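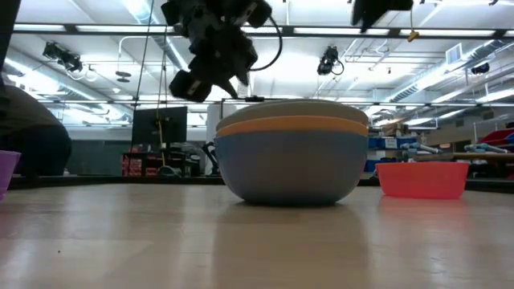

How to Nest Your Bowls (and Finally Close That Cupboard Door)

I love a good bowl stack. There, I said it! If your mixing bowls come tumbling out every time you reach for the colander, set aside 20 minutes, put the kettle on, and let's fix it. You don't need to buy a thing, and you get to play with all your favorite colors while you're at it.

What you'll need

Every bowl you own (yes, the one in the garage too)
A clear table
A dish towel
A shallow bin or two for whatever doesn't nest

Step 1: Get everything out

Empty the whole cupboard onto the table. I used to try doing this one shelf at a time, crouched on the floor with my head in the cabinet, and it took forever. On a table you can see what you've got, and you'll probably find a lid you gave up on last November.

Step 2: Wipe and dry

Go over each bowl inside and out with the towel. Damp bowls grip each other like you wouldn't believe, especially plastic ones, so give the bottoms an extra rub.

Step 3: Sort by shape first

Most people go straight to size, but try shape! Rounded bottoms with rounded bottoms, flat with flat. A round bowl inside a square one wobbles, and then you're back to the avalanche.

Step 4: Build from the biggest

Start with your largest bowl and set the next size down inside it. Big blue-gray bowl, then orange, then a pale gray-beige one on top is a combination I'm very happy with – that thin band of orange peeking out between the two quiet colors is so cheerful. If a bowl sits crooked, take it out and try the next one. Don't push it down.

Step 5: Stop at three

You can go higher, of course. But three bowls lift out easily with one hand underneath, and you can get at the bottom one without unpacking the rest. If you have six, make two stacks and put the one you use most at the front.

Step 6: Give the odd ones a home

Shallow bins with flared rims, like a coral-red one, don't belong in a bowl stack. Keep them next to it. They're lower and flatter, so they're perfect for measuring spoons, whisks, or those loose lids. Deeper containers can stand at the other end of the shelf.

Step 7: Back in the cupboard

Heaviest stack on the lowest shelf, please. Leave a hand's width above each one so you can lift it straight up.

If they get stuck

It happens! Set the pair in a few inches of warm water and put cold water in the top bowl. Wait a couple of minutes, then twist gently. Skip the butter knife, it scratches the rims (I have the orange shavings to prove it).

Send me your color combinations, I really do want to see them. Next up I'm tackling baking sheets.

Karine Pelletier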